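In Praise of the Small Round Table

24/11/2020
By Kavitha Chettiar

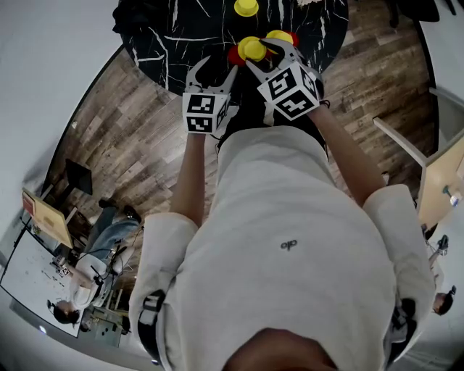
I want to make a case for the small round table, and I mean properly small, the kind that furniture shops file under "occasional" as if you would only need it now and then. I have owned four tables as an adult and the little round one is the only one I would carry out of a burning building. It has outlived two sofas! A black marble top with thin white veins in it, yellow cups and a bit of red set out on top, a plank floor going off in every direction: give me that and I have somewhere to eat, sort, pour, play, glue, argue and put things down. A big table gives you room, I'll grant that. A small one gives you a middle, and I think the middle is what most of our homes are missing.

I grew up with a dining table for eight in a house of four people. My mother loved it and so did I, from underneath. On top, it was a disaster. One end was for meals and the other end was for everything that had ever come through the front door, and the border between them moved a little closer to the food each year. By the time I was in high school we were eating with our elbows in. No one ever cleared the far end, because the far end was no one's. You can't blame a pile for growing when you've given it a field.

On a round table two feet across, a pile has nowhere to hide. Put down your keys and a magazine and you have used up a good part of it, and then somebody wants to set down a cup, and the magazine has to go. So it goes! It goes back on the shelf, right then, without a plan or a weekend or one of those books about sorting your life into bins. I have never been a tidy person. I'm only tidy within arm's reach, and the beauty of this table is that all of it is within arm's reach.

That's the part I get excited about, so let me stay on it. Sit down in front of a small round table and stretch your arms out. Your hands meet over it. You can work with both of them, one holding and the other placing, and you never have to get up, lean, or ask anyone to pass the thing. My neighbor Sreekumar Varma fixes clocks on his (a Clalatura, with the pedestal foot, lucky man) and he told me he gave up his bench for it. The bench was six feet long and he was forever walking to the other end for a screwdriver. Now the screwdriver is by his thumb. He claims he's faster. I don't know if he's faster, but he hums now, and he never hummed at the bench.

Now, cups. I feel strongly about cups on a small table, and I feel even more strongly about bright ones. A dark top is a stage. White china looks handsome on it, sure, in a hotel lobby sort of way, but put something yellow down and the whole room wakes up. You know where it is from the doorway. You don't knock it with your sleeve, or you do it less often. Red is nearly as good. My own set is a mix from a market stall and a few leftovers from a picnic set, none of it worth anything, and I get more pleasure from arranging it than from any vase I was ever given. Push the cups together and it looks like a party is about to start. Pull one off to the back by itself and it looks like somebody is late.

Children understand this right away. When my nieces come over in February (they always come in February, it's their school break and my sister's busy season) they ignore the coffee table, they ignore the floor cushions I bought for them, and they go straight to the round one. Two at a time fit around it, three if they squash. They nest things, stack things, turn cups upside down and guess what's under them. I have watched a game with no rules last a whole rainy afternoon. At a long table they'd have drifted to opposite ends with separate projects. At a round one they have to look at each other, and someone always has to move a hand so that someone else can get in.

I should talk about marble, because people ask. Yes, it's heavy. Yes, it's cold under your wrists in the morning, and it will take a ring from lemon juice if you leave it sitting. Polished black shows every crumb and every fingerprint. I've come around to thinking of that as a favor. A surface that hides crumbs is a surface that has crumbs. Mine gets a damp cloth and then a dry one, it takes less time than finding my glasses, and then it shines and I feel like a person who has things under control. If you can't stand fingerprints, get wood. A round wooden table is a lovely thing too. Kurup makes one in a plain pale finish that my cousin has dragged through three apartments, and it only looks better for the dents.

What I would not get is a square one. I know, I know, a square sits flat against the wall and wastes no space. But that's exactly my trouble with it! A square table wants to be pushed against the wall, and once it's there it's a shelf. You lose two sides of it, then three, then there's a lamp on it and the mail. A round table looks silly against a wall. It asks to be pulled out onto the open floor where you can get at it from every side, and where you can walk around it without catching your hip on a corner. I had a bruise in the same spot for most of my twenties and I haven't had one since.

Give it floor, then. People with small rooms are scared of this and crowd their furniture along the edges as if they were clearing space for a dance that never comes. Try the opposite for a week. Put the little table out on the boards with nothing touching it. Keep a low stool somewhere nearby that can be moved with one foot. The room will feel bigger, and I can't explain it except to say that your eye has somewhere to land.

There is the question of money. The shop downtown has a Barnatix marble one in the window for $1,322, and I have stood in front of it more often than I'd like to admit. Mine cost me $315 secondhand, from a couple who were moving and didn't want to carry it down the stairs. I carried it down the stairs. I had to stop on every landing and a man I'd never met held the street door with his back. It has a chip on the underside that you can only find with your fingers, and I find it all the time when I'm on the phone.

I'm not saying throw out the big table. Families need one, holidays need one, and you can't roll out dough for a crowd on something the size of a bicycle wheel. I'm saying that the big table should do its job a few times a year and the small one should get the rest of the days. Breakfast for one or two. A deck of cards. The jar of buttons you've been meaning to sort. Tea, in a yellow cup, with your elbow on the cold stone and the other hand free.

Last Sunday I had the whole thing cleared and wiped before nine, and I set out the cups just to see them there, and then I moved them all a few inches to the left and liked it even more.

Comments (4)

Paulette R.
The dining table "field"! We have one of those. I showed this to my husband and he went and cleared his end, so thank you for that. It lasted until Thursday.

dentedpine
Wood every time for me. I had marble for nine years and never once set down a glass without flinching. Agree about square tables though, ours turned into a printer stand.

Marguerite on the hill
Do you use anything under the foot to protect the floorboards? I have old planks and I'm nervous about dragging something that heavy around.

Kavitha Chettiar
Marguerite, felt pads, the thick kind, and replace them when they go flat. And lift it if you have a second person handy! I say this as someone who usually doesn't.

More from this column
Why I Stopped Matching My Chairs
The Drawer by the Stove
A Kumard Lamp, Two Years Later
Bare Floors in Winter, and How to Love Them
Every Stool Is a Side Table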